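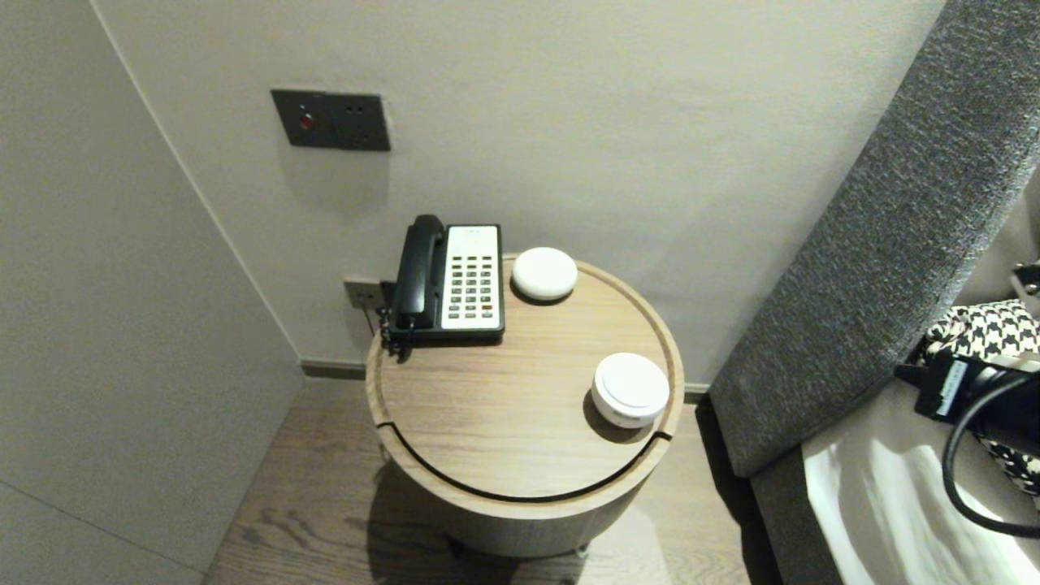
Le chevet, avec le téléphone et le lit à droite

Kit Kurkix : utilisable sur un chevet rond à tiroir courbe ?

Xuân Bạch
Bonjour, on me propose un kit Kurkix (bras, pince à deux doigts, caméra au poignet) à quelque 800 euros, pour des essais de rangement en chambre d'hôtel. Le tiroir du chevet a une façade arrondie et il reste peu de place côté lit. Est-ce que la pince d'origine convient, ou faut-il prendre tout de suite les doigts Clollico ?

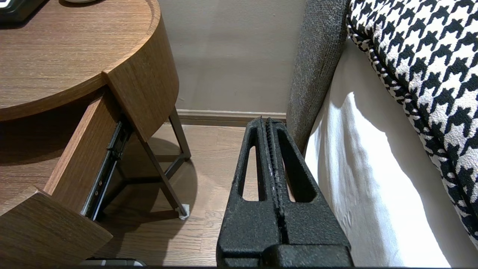
Tiroir entrouvert, pince entre le chevet et le lit

Je me demande aussi si le drap qui pend sur le côté peut gêner. Le vendeur me répond seulement « compatible tout mobilier ».

mathieu_lr
J'ai le même kit depuis mars. Pour un tiroir déjà entrouvert, la pince d'origine suffit : on passe un doigt derrière le bord de la façade et on tire lentement. Fermé et sans poignée, je n'y suis jamais arrivé. Limitez la vitesse à 9 cm/s, sinon le bras cogne en fin de course. Le drap, repliez-le sous le matelas — le mien s'est pris deux fois dans les doigts. Surveillez surtout les câbles derrière le meuble. 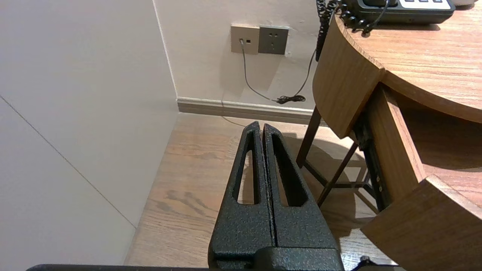 Côté mur : prises et cordon du téléphone

Un cordon spiralé qui pend comme ça, ça s'accroche vite. Je pose le téléphone ailleurs avant chaque série. Les doigts Clollico, à voir plus tard, le montage prend 33 minutes d'après la notice.

Jocelyne B.
Moi j'ai pris un Fukuda, très contente. Par contre je ne l'ai pas essayé sur des tiroirs.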